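Clullton Public Library
Posts from the Office of Adult Services

1/ The Clullton Seed Library reopens to all cardholders in March. The following posts set out the terms of borrowing, the changes made after last season, and the instructions for returning saved seed. Please read the full thread before visiting the desk.
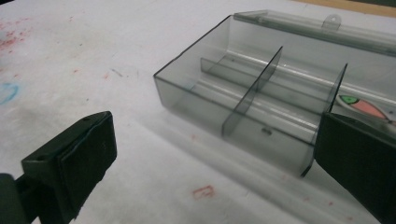

2/ Seed is lent free of charge. Borrowers take what they can plant in one season and are asked to return a portion of the seed they save in the fall. Members who keep a collection at home often ask how to store it between seasons. Paper envelopes inside a larger container work well. A translucent gray plastic box with a hinged lid and thin inner partitions, of the kind shown with this post, lets a household keep beans apart from squash and lettuce apart from both. Any similar box will do.

3/ Last season the Seed Library lent 1041 packets. Of these, 914 were vegetables and the rest were herbs and flowers. The most requested items were pole beans, paste tomatoes and leaf lettuce. Requests for okra rose sharply and could not all be met.

4/ The catalog now lists 380 varieties. Each entry gives the days to harvest, the spacing, and a rating for how hard the plant is to save seed from. Entries marked "Easy" are suited to first-time borrowers. They include beans, peas, lettuce and most tomatoes.

5/ Entries marked "Advanced" are mainly squash, corn and members of the cabbage family. These plants cross readily with their neighbors, and seed saved from them may not grow true to type. Borrowers are welcome to plant them and are not expected to return seed.

6/ The limit per household is now eight packets per visit. It was previously 12. The change is meant to keep popular varieties on the shelf past the opening weeks. Schools and community gardens may apply in writing for a larger amount.

7/ Two varieties have been withdrawn. The Sirno pepper failed its germination test in two successive years. The Guillot melon was found to have crossed with another melon in the growing plot. Fresh stock of the Guillot has been requested from the original donor and will be listed again if it is received.

8/ All returned seed is tested before it is lent. Staff place a sample on damp paper, keep it at room temperature, and record how many seeds sprout. A lot must reach 80 percent to enter the catalog. Lots below that mark are offered on the free shelf by the east entrance, with the test result written on the envelope.

9/ Returned seed must be dry. Beans and peas should be left on the vine until the pods are brown and rattle when shaken. Lettuce should be cut when the heads turn fluffy. Tomato seed should be fermented in water for two to three days, rinsed, and dried on a plate – not on a paper towel, as the seed sticks.

10/ Please label every envelope with the plant, the variety name, the year of harvest and the town where it was grown. Unlabeled seed cannot be accepted. Seed from store-bought hybrids cannot be accepted either. If the original packet says "F1," please keep the seed for your own use.

11/ Several members have asked about cold storage. A household refrigerator is suitable if the seed is fully dry and sealed in a jar. Let the jar come to room temperature before opening it. Onion and parsnip seed loses strength quickly under any conditions and should be planted the next year.

12/ Reservations are made through the Broltix page on the library website, using a card number and PIN. Members without internet access may telephone the reference desk. Reserved packets are held for ten days and then returned to the shelf.

13/ Returns for the current season open on 29/09/2026 at the reference desk during regular hours. Envelopes are provided. The outdoor book drop should not be used for seed.

14/ Questions about the catalog, donations of rare varieties, and requests from schools should be addressed to Sharon Nzioka, Adult Services, at the main branch. Written requests are answered in the order received.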